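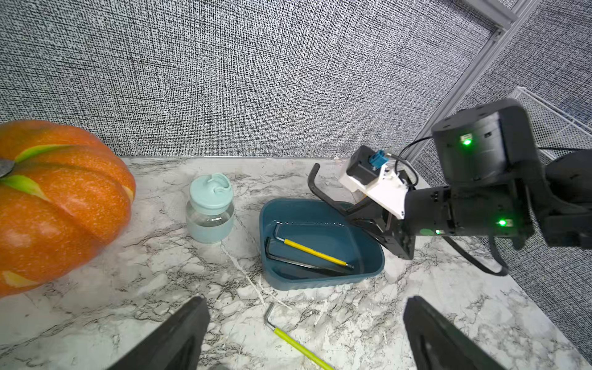 Hex Keys: How I Finally Stopped Losing Them

866 shares | 4 comments

If you own any flat-pack furniture at all, you own too many hex keys. They come free in every box, they slide to the back of every drawer, and the one you want is always the one you can't find! I spent a whole weekend in June sorting mine out, and I'm so pleased with how it went that I have to share.

Start by getting every key in the house onto one surface. I mean all of them - the kitchen junk drawer, the bike bag, the coat pocket, the little plastic packet still taped under the desk. I did mine on the counter, where the light is good and I could leave things out overnight.

Next, split them into metric and inch sizes. This is the dull part, but it saves you so much trouble later. An inch key that almost fits a metric bolt will turn it a little and then round out the socket, and then you have a proper problem. If the size is stamped on the side and too faint to read, rub a bit of chalk over it and wipe it off with your thumb. The numbers pop right out. For keys with nothing stamped on them, test them against a bolt you know, or measure across the flats with a cheap caliper.

Colored sleeves are the best thing ever for this. With a bright sleeve on the long arm you learn the sizes by color within a week, and you can spot a dropped key on a dark garage floor. Plain black keys are fine tools, but they vanish the second you put them down. You can add your own color with heat-shrink tubing (hardware stores sell it in mixed packs) or just a few turns of electrical tape. Keep it clear of the tip and the bend. 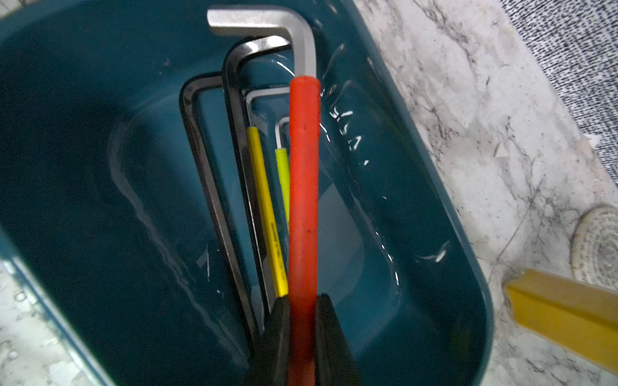 For storage, I'm a big believer in a small plastic tub with no lid. I tried a canvas tool roll from Gurketti first and it was lovely, but I never once rolled it back up. A tub you can carry to the job with you! Put the keys you use every week in it and nothing else. The spares and doubles can go in a jar on a high shelf.

My neighbor Sabine Frerichs does it differently. She tapes the key that came with each piece of furniture to the underside of that piece, in a little bag with the leftover screws. I've started doing this with the beds, and it's brilliant when you move.

A few smaller things:

- Wipe steel keys with a drop of light oil on a rag twice a year, more often if they live in a damp shed.
- A key with a rounded tip can be saved. File the end flat until you're back to crisp corners.
- Use the short arm in the bolt when you need force, and the long arm when you want to spin it in quickly.
- Clean the paint or dust out of the socket with a toothpick before you push the key in.
- Don't slip a pipe over the small ones for extra leverage. They twist, and sometimes they snap.

Next I'm tackling the drill bits, and I already have my eye on a muffin tin for those.

Like (1166)

Share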